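Hondico packing line automation

The Hondico packing line automation is a program of robotic case handling at the Hondico distribution plant in Tirketti. It was carried out by Grora, an integrator of warehouse equipment, and covers the part of the plant where boxed kitchen goods are sorted, stacked and sent to the loading docks. The plant employs 600 people on all shifts.

Background

Before the program, cases came off the sealing machines on a single conveyor and were lifted by hand onto pallets. Packers changed stations every 2 hours. Back and shoulder complaints were the most common entry in the plant's injury log, and the night shift was often short of staff. An earlier plan to use fixed palletizing machines was dropped when the range of case sizes grew too wide for them.

Grora was given the contract in March, after a trial in the smaller Ait Ali hall. The first cells went into regular use on 10 July 2020.

Equipment

Each cell has one robot arm with a two-finger gripper, a short infeed conveyor and a fenced pallet area with a light curtain. The line has four cells. Light cases are gripped at the sides. Heavier ones are still moved with vacuum lifters run by hand, and flat-packed goods go to a separate bench.

A cell stops when the light curtain is crossed and has to be restarted from the panel outside the fence. Restarting is open to any trained operator. Changes to grip force or stacking pattern are limited to shift technicians.

Effects on staff

Roughly 200 jobs were changed by the program. Hondico made no layoffs at the time, but temporary contracts on the night shift were allowed to run out. Most of the former packers became cell operators, who clear jams, bring in empty pallets and check labels. Others moved to returns or to the loading docks.

Operators receive two weeks of training. A simulator is used for the first part, so that trainees can practice the approach to a surface, the opening of the gripper and the recovery from a bad position away from the line.

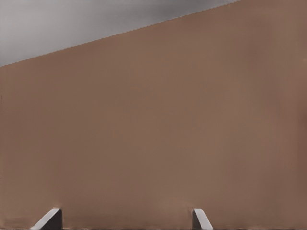

Simulator view with two gripper fingers in front of a plain brown surface.

Staff opinion has been mixed. Lifting has gone down sharply, and older workers have been able to stay in the department longer. Complaints have centered on noise, on long periods of standing watch, and on the pace of the line, which is now set by the cells. The pay grade for operators was also disputed, as it was first set equal to that of packers. It was later raised by one step.

Later changes

Seats and a second jam-clearing gate were added to each cell at the request of the operators. Station changes were kept, with operators trading places with label checkers. A plan to extend the system to the Ait Ali hall has been put off.

See also

Palletizer
Light curtain
Job rotation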